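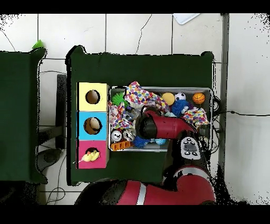
I have finished counting how people write the time of day on local noticeboards, after leaving it half done since December. The question was whether three towns within an easy drive of each other write clock times in the same way. I sorted everything into three groups and gave each one a colour, borrowed from the stack of boxes with the round holes: pale yellow for the 24-hour clock (19:30), light blue for the 12-hour clock in figures (7.30pm), pink for times in words (half seven). I'll use those names through the thread so I don't have to keep spelling the groups out.

The towns are Hestevell, Hjaltested and Rallard. All three have a public noticeboard on Vostari, where people post lost cats, choir practice, road closures and furniture for collection. The boards are open to read without an account and the posts are short, which makes them easy to work with.

I took posts that mentioned at least one time of day. After removing repeats that left 1380 posts. Plenty of them give a start and a finish, or doors and a start, so the number of separate times is higher, at 1946.

Repeats were the dullest part. A quiz gets posted, then posted again with "reminder" on the front, then again with a new venue. I kept the first version and dropped the rest unless the time itself had changed.

Method, for anyone who wants it. A short script picks out anything that looks like a time in figures. A second one looks for number words near "past", "to", "half", "quarter" and "o'clock". Then I read through what came out and threw away the wrong ones.

Wrong ones included football scores, prices, bus numbers, paint sizes, Bible verses and a recipe. "Half eight" turned up once as the number of chairs left over, I think. I read that post several times and in the end left it out.

Main result. Light blue wins in all three towns. If you only wanted to know how people write the time, the answer is 7.30pm or something close to it, and you can stop reading.

The differences are in what comes second. In Hestevell it is pink by a wide margin. In Rallard it is yellow. Hjaltested has the two nearly level, and which one is ahead depends on how you treat the leisure centre (more on that further down).

Rallard being fond of the 24-hour clock has a fairly plain explanation, I think. It has the railway station, and a lot of posts there are about trains or about getting to something by train. People copy the time across as the timetable gives it.

To check, I took out every Rallard post with the words train, station, platform or rail in it. Yellow dropped a good way but stayed second. So trains are part of it and there is something else left over that I can't account for.

Hestevell and its words. Most of the pink times there are evening ones. "Half seven", "quarter to eight", "seven-ish". Morning times in Hestevell are nearly all in figures, the same as everywhere else.

I had expected pink to show up mainly in chatty posts, such as people asking who is going to what. It does, but it is also common in proper event notices, the sort with an address and a phone number. "Doors half six" is standard there.

A note on "half seven" for readers elsewhere: in all three towns it means 7.30. I know it means 6.30 in several other languages. I found nothing in the posts to suggest anyone meant it that way, but I couldn't ask them.

Dots and colons. Within light blue, the dot (7.30) is ahead of the colon (7:30) in Hestevell and Hjaltested. In Rallard the colon leads. Within yellow the colon leads everywhere, and the dot version (19.30) is uncommon enough that it looks odd when you meet it.

There is also the version with nothing in it at all, 730pm. I counted this as light blue. It is more common in posts sent late at night, though the board only shows the time of posting to the nearest hour so I would not lean on that.

Spaces. "7pm" beats "7 pm" easily. I stopped recording this after a while since phones seem to put the space in or take it out as they like.

"p.m." with full stops is rare. Nearly all of it comes from one concert society in Hjaltested which is very consistent about it. They also write "o'clock" after whole hours in programmes and never in the post itself.

Now the leisure centre. It posts class times to the Hjaltested board using what is plainly a template, always on the 24-hour clock. With those posts in, yellow comes second in the town. Without them, pink does.

I went back and forth and kept them in the main chart, with a second version that leaves them out. They are real posts that people in Hjaltested read. They are also one member of staff and a form, and the question was about how people write.

Noon and midnight cause the most trouble. "12pm", "12 noon", "noon", "midday" and "12:00" all appear, sometimes two of them in one post for safety. Most people seem aware that 12pm could be misread and add a word to it.

Midnight is worse. Competition deadlines are set for "midnight on the 14th" and nobody asks which end of the 14th. A few careful people write 11.59pm or 23:59.

There were 8 posts I could not place in any group at all. One gives the time as "after the rugby". Another says "when it gets dark, bring a torch". They contain a clock time as well, further down, but it is a clock time for something else.

Mixed posts. Some people use two styles in one message, for example "Doors 19:00, band on at half eight". I counted each time on its own, so that post adds one to yellow and one to pink. The formal one tends to come first.

Limits. Three towns is a small number. The board in Rallard is busier than the other two, so I worked in shares for every comparison between towns. People who post on noticeboards are also a particular group and probably older than the town as a whole, though Vostari doesn't publish ages and I haven't guessed them.

I also can't tell where a poster lives. Someone in Rallard can post to the Hestevell board, and a few account names do turn up on both. Where that happened, the ones I looked at kept their own habit whichever board they were on. It was too few to chart.

A couple of people asked about days and dates as well. I have the data but haven't cleaned it. A first look says "Sat 4th" and "Saturday 4th" are close and that almost everyone leaves off the year, which makes old posts awkward to sort.

The counts are in a spreadsheet, one row per time, with the town, the group and the style of punctuation. I have left out the text of the posts and the account names. The last board was read on 24 February 2023 and anything posted after that isn't in it.

If you spot a time sorted into the wrong group, tell me the row number. I've already had one correction — a light blue that should have been yellow, 10:15 with no am or pm on it. Morning times like that are ambiguous and my rule was to call them light blue unless the same post used the 24-hour clock elsewhere. That one did, and I'd missed it.

Next I would like to do the same for a coastal town, where tide times get posted every day and presumably swamp everything else. I'll need to decide what to do with those before I start.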